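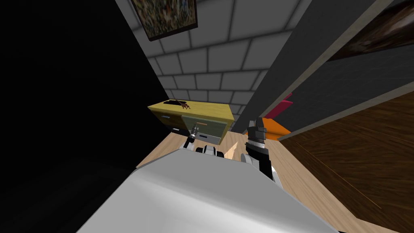 Prüfliste Möbel und Innenausstattung – Gästehaus Momarville
Stand: 3. Oktober 2021
Umfang: Erdgeschoss und Obergeschoss, ohne Keller und Außenanlagen

Bewertung: i. O. = in Ordnung, M = Mangel, B = beobachten, n. g. = nicht geprüft

1. Standsicherheit

1.1 Hohe Schränke an der Wand befestigt: M
In Zimmer 7 fehlt am Kleiderschrank der rechte Winkel. Das Bohrloch ist ausgebrochen, der Dübel dreht mit. Neues Loch mindestens eine Handbreit daneben setzen. Bis dahin bleibt das Zimmer gesperrt.

1.2 Kommoden, Kippprobe mit geöffneten Schubladen: B
Die Kommoden der Serie Prarnell stehen auf Teppich etwas nach vorn geneigt. Gekippt ist keine. Kippsicherungen liegen im Lager und sollen trotzdem montiert werden.

1.3 Regale, Bodenträger vollzählig: i. O.
Im Leseraum wurden zwei Träger ersetzt.

1.4 Etagenbetten, Schrauben und Leitern: M
Leiter am Fensterbett in Zimmer 4 hat seitliches Spiel. Schrauben nachgezogen, Spiel bleibt. Leiter beim Hersteller Cabrera nachbestellen, Bett oben nicht belegen.

2. Oberflächen und Kanten

2.1 Tischkanten ohne Splitter: B
Langer Tisch im Frühstücksraum, Stirnseite zum Flur. Kante geschliffen und geölt. Im Frühjahr noch einmal ansehen.

2.2 Glasplatten ohne Risse und Abplatzungen: i. O.

2.3 Polster, Nähte und Reißverschlüsse: i. O.
Ein Sessel in der Diele ist durchgesessen. Kein Sicherheitsmangel, gehört aber auf die Ersatzliste.

3. Bewegliche Teile

3.1 Schubladen mit Auszugsperre: M
Bei zwei Nachttischen im Obergeschoss fehlt der Anschlag, die Schublade fällt beim Herausziehen auf den Fuß. Das stand schon im Juni in der Liste. Bitte jetzt erledigen.

3.2 Klapptische, Verriegelung rastet hörbar ein: i. O.

3.3 Drehstühle, Gasfedern und Rollen: B
Im Büro sind harte Rollen auf hartem Boden im Einsatz. Weiche Rollen bestellen, Stiftmaß vorher messen – beim letzten Mal passten sie nicht.

4. Verkehrs- und Fluchtwege

4.1 Flure frei von Möbeln: M
Im Obergeschoss steht wieder die Sitzbank vor dem Fenster am Treppenkopf. Sie verengt den Durchgang und kommt in die Diele. Dort ist Platz neben dem Prospektständer.

4.2 Türen lassen sich voll öffnen: i. O.

4.3 Teppichkanten und Läufer: B
Der Läufer am Eingang wellt sich. Rutschmatte unterlegen, Größe nach Zuschnitt.

5. Elektrische Teile an Möbeln

5.1 Leselampen, Kabel ohne Quetschstellen: i. O.

5.2 Steckdosenleisten hinter Schreibtischen: M
Zwei Leisten hintereinander gesteckt, Zimmer 2. Eine entfernt. Der Wasserkocher darf nur an die Wandsteckdose.

5.3 Höhenverstellbarer Schreibtisch im Büro: n. g.
Netzteil ist zur Reparatur bei Olthorpe.

Kosten
Für Beschläge, Winkel und Rollen sind 400 Euro vorgesehen. Die Leiter läuft über die Gewährleistung, falls Cabrera zustimmt.

Nachprüfung
Punkte 1.1, 1.4, 3.1, 4.1 und 5.2 vor der nächsten Belegung. Ergebnis handschriftlich neben dem jeweiligen Punkt eintragen, Liste danach im Ordner am Empfang abheften.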